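Tuesday, February 22, 2022

**Town of Berketti moves Founders' Supper to November, changes ticket rules**

The Founders' Supper, held in Berketti every spring, will take place in November this year. The town clerk's office posted the change this morning along with a revised schedule and a new set of rules for tickets, tables and the reading of the names.

The supper marks the arrival of the first families from Clullitz, who came up the river by flatboat and wintered in a grain shed on what is now Nasr Street. The town has long observed the day in spring. According to the notice, the parish register places the landing in late fall, and the spring date appears to have been chosen later for the weather. Junpei Shibata, who edits the town's historical bulletin, compared the register with two surviving letters and submitted his findings to the clerk last year.

"The register entry is plain," Shibata said. "The spring date shows up first in a printed program, with no source given. After that every program copies the one before it."

The printed programs are held at the Bunero Library and may be read there on request. The register itself is too fragile to handle, but a transcript is available at the front desk.

Under the new rules, seating is limited to 200 per sitting, with two sittings instead of one. The first is reserved for households with children under nine and for anyone who needs step-free seating. Tickets will be sold at the clerk's window and by mail. Phone orders are no longer taken. A ticket may be transferred once, and the clerk must be told the new holder's name before the doors open.

The menu is unchanged: barley soup, smoked trout, brown bread and the pressed apple cake known locally as shed cake. Cakes brought from home must carry a label listing the ingredients.

The reading of the names will follow the second sitting. The present list has grown to more than 1000 names through additions by descendants, and last year's reading ran past midnight. This year only the names in the register will be read aloud. The full list will be printed and hung in the entrance hall, where families may add to it in pencil.

The lantern walk from Nasr Street to the landing will start at dusk as before. Candles are permitted only inside closed lanterns. The route is shortened by one block due to repairs on the lower stairs, and walkers should use the ramp on the north side.

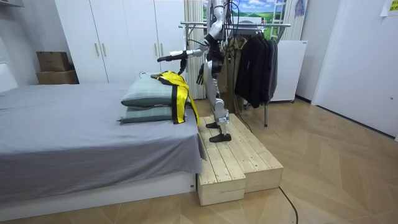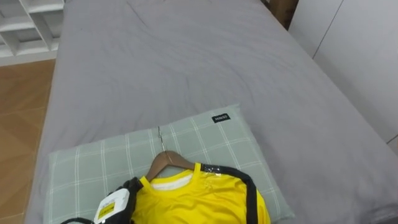
Out-of-town guests who want a room with a local family should write to the clerk and give their dates of arrival and departure. Hosts are asked to state the number of beds, whether there are stairs, and whether pets live in the house. Matching is done in the order letters are received.

The school will keep its Founders' lesson in spring for this year only, as the workbooks have already been printed. The bakery window contest also stays on its old date. Written comments on the change may be left at the clerk's window or in the box outside the Bunero Library.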